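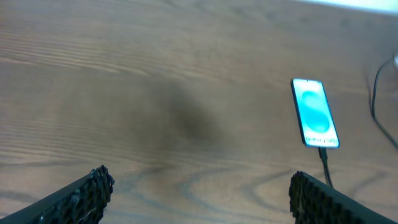

# Olutano Wrist Package: Gallery

Grerolton offers the Olutano wrist package to laboratories and service workshops that handle small consumer goods. The package consists of a two-finger gripper, a compact wrist camera and the Lenz control software, and is supplied at 2,050 dollars per arm. Replacement finger pads are sold separately in sets of 7.

The gallery is maintained by Wai-kit Lui of the product office. Captions are revised each August.

**Tabletop work, phone and charging cable.** Wrist camera view, fingers open. The phone lies flat with its screen lit and the cable attached at its lower end.

**Finger pads.** The inner face of each finger carries a black pad with a raised, cell-like texture. Pads may be exchanged without removing the gripper from the arm.

**Suitable items.** Phones, chargers and similar articles are covered by the standard settings - heavier goods require the Cevarura mount.

Evaluation units are available for a period of 23 days. Almost 373 units have been placed with customers to date. Requests should be addressed to Hok-lam Kao, Customer Programs, and should state the arm model and the intended use.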